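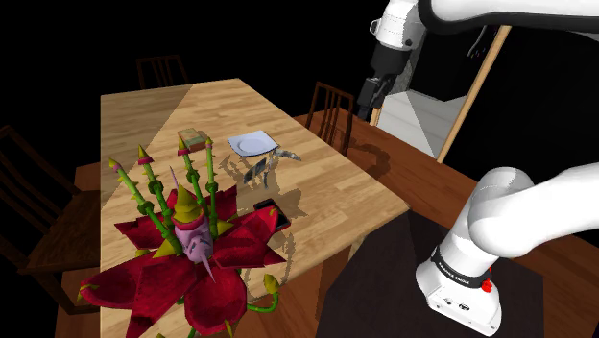

Ticket: Varkent 40 sewing machine, skipped stitches on blackout lining
Status: Closed, grudgingly
Opened: 3 November 2024

Problem as reported
Making lined curtains for a bedroom window. Machine sews the cotton face fabric beautifully. The moment the Zurnine blackout lining goes underneath, it skips every fourth or fifth stitch, then bunches thread on the underside into something like a bird's nest. The manual suggests I "ensure correct operation."

First reply from Varkent support
Please rethread the machine.

Update 1
Rethreaded. Rethreaded the bobbin too, in case it felt left out. Same skips. Same nest.

Second reply from support
Please rethread the machine with the presser foot raised.

Update 2
The foot was raised. I raised it higher, spiritually. No change on the lining, still perfect on plain cotton. Tension was at 4, tried 3 and 5. At 5 the thread snapped.

Update 3
Changed the needle. The old one had been in there since February, and I will accept a scolding for that. New universal needle, size 80. Skips are down to maybe one in ten, so we're getting somewhere, slowly. The rubbery side of the lining drags against the foot, and I can feel it pulling back as I guide it through.

Third reply from support
Coated fabrics can cling to a metal foot. Try a non-stick foot and a size 90 microtex needle. Lengthen the stitch to 3.5.

Update 4
Actual advice! Bought the needles and a Grullero non-stick foot, which clicks on after a short argument. Test strip 1, stitch length 2.5: two skips. Test strip 2, stitch length 3.5: none. Ran a full side seam, 52 inches, no skips and no nest. Also swapped pins for clips, as pin holes in blackout lining let in tiny stars of daylight.

Resolution
Size 90 microtex needle, non-stick foot, stitch length 3.5, tension back to 4. Clips only.

Remaining issue
One panel is now half an inch longer than the other. Support says this is outside the scope of the ticket.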